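Imprimir | Enviar por e-mail

Categoria: Oportunidades > Jardins, relvados e espaços exteriores

Técnico/a de solos e relvados (m/f) – Halász, Jaltthorpe

A Halász projeta, instala e mantém jardins privados, coberturas ajardinadas e relvados de uso intensivo. Para reforço da equipa de manutenção e diagnóstico, abre-se uma vaga para técnico/a de solos e relvados, com base no viveiro de Jaltthorpe e deslocações regulares às obras em curso.

O posto reporta à responsável de agronomia, Marloes Wuyts. O trabalho divide-se entre campo (colheita de amostras, medição de compactação, verificação de drenagem) e gabinete (interpretação de resultados, planos de adubação, fichas de intervenção). A proporção varia com a estação; entre março e junho predomina o campo.

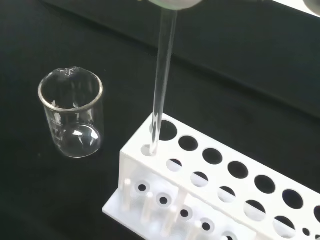

Tubo de ensaio, suporte e copo de vidro.

Funções

– Colher amostras compostas de solo segundo o protocolo interno, com profundidade e malha adaptadas ao tipo de coberto.
– Determinar pH, condutividade elétrica e textura expedita; preparar as amostras destinadas a laboratório externo.
– Elaborar planos de correção calcária e de fertilização por parcela.
– Calibrar distribuidores de adubo e semeadores antes de cada campanha.
– Acompanhar escarificação, arejamento e ressementeira, com registo das doses aplicadas e das condições meteorológicas.
– Identificar doenças fúngicas frequentes em relvados (fusariose, fio vermelho, mancha-dólar) e propor medidas culturais antes de qualquer tratamento.
– Manter atualizada a base de dados de parcelas no sistema Hiko.

O perímetro atual compreende 872 parcelas, das quais 75 com rega automática por setores. Cada parcela tem ficha própria com histórico de análises, mistura de sementes utilizada e calendário de corte. As fichas mais antigas existem apenas em papel e a sua transcrição faz parte das tarefas do primeiro inverno.

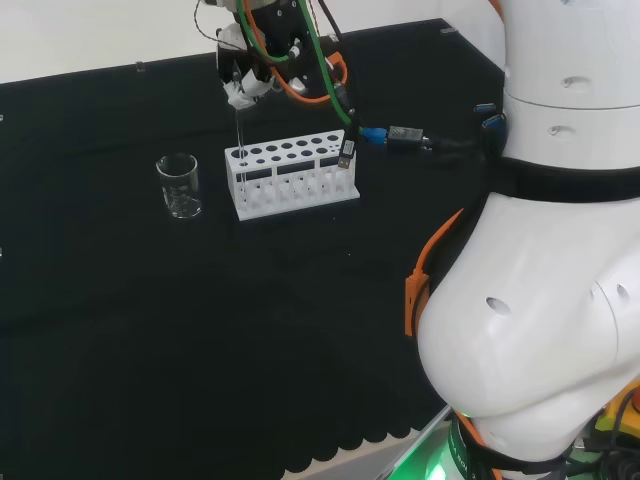

Tempo de leitura: 4 minutos

Requisitos obrigatórios

– Formação técnica ou superior em agronomia, horticultura, arquitetura paisagista ou área equivalente.
– Experiência comprovada em manutenção de relvados ou em análise de solos.
– Carta de condução de ligeiros; a condução com reboque será exigida após o período experimental.
– Português fluente e leitura de documentação técnica em inglês.
– Disponibilidade para trabalho ao ar livre em qualquer estação.

Requisitos preferenciais

– Habilitação para aplicação de produtos fitofarmacêuticos.
– Conhecimento de programação de rega e de leitura de sondas de humidade.
– Prática com substratos de cobertura ajardinada, em especial misturas de baixa densidade.
– Noções de desenho assistido, suficientes para corrigir uma planta de setores.

A falta de requisitos preferenciais não exclui a candidatura. A habilitação fitofarmacêutica pode ser obtida durante o primeiro ano, com a formação a cargo da empresa.
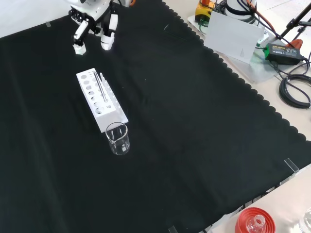
Quanto às condições, o contrato é a termo de um ano, renovável, a tempo inteiro. O período experimental tem a duração de 30 dias. O horário é contínuo, das 7h30 às 16h00 na época alta, com meia hora de pausa; no inverno a entrada passa para as 8h30. O trabalho ao sábado é excecional e compensado em tempo. A empresa fornece viatura de serviço, calçado de segurança, vestuário impermeável e equipamento de medição. A remuneração segue a tabela interna, enviada aos candidatos admitidos à segunda fase.

A entrada em funções está prevista para agosto, antes da campanha de ressementeira de outono. Durante as primeiras semanas, a pessoa selecionada acompanha Thabiso Du Plessis nas visitas às parcelas de Ploltemau, onde os solos são argilosos e o encharcamento superficial é o problema dominante. A parte de rega fica a cargo de Čestmír Oravec.

Processo de seleção

Primeira fase: análise curricular.
Segunda fase: entrevista de 75 minutos, presencial ou à distância, conduzida por Marloes Wuyts e Yi-an Baek.
Terceira fase: prova prática em Jaltthorpe. Inclui a colheita de uma amostra composta, a avaliação da textura ao tato, a leitura de um boletim de análise e a redação de uma recomendação de uma página. É permitida a consulta de tabelas e o uso de calculadora.
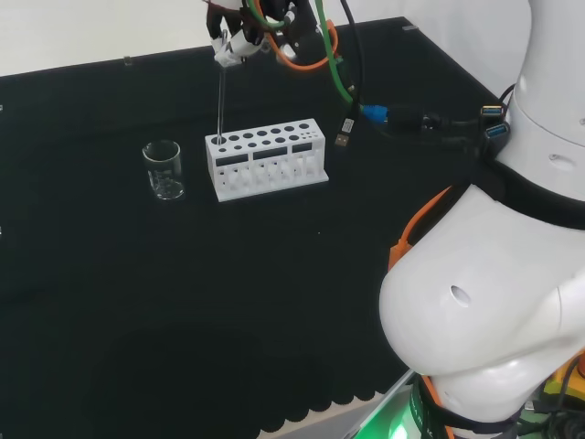
Na prova prática valoriza-se a coerência entre os dados e a recomendação. Uma dose de azoto sem indicação de fracionamento é considerada incompleta, tal como uma correção calcária sem referência à profundidade de incorporação. Os critérios de pontuação são enviados com a convocatória. As despesas de deslocação para a terceira fase são reembolsadas mediante apresentação de comprovativo.

Candidaturas

Enviar curriculum vitae (máximo de duas páginas), cópia do certificado de habilitações e um plano de manutenção ou relatório de solo da autoria do candidato, com os dados do cliente ocultados. Os documentos devem seguir em PDF, ao cuidado de Tsion Tufa, secretaria da Halász, Jaltthorpe, com a referência SR-32 no assunto.

Data limite de receção: sáb. 25 de maio. Os candidatos não admitidos à segunda fase são informados por escrito.

Imprimir | Enviar por e-mail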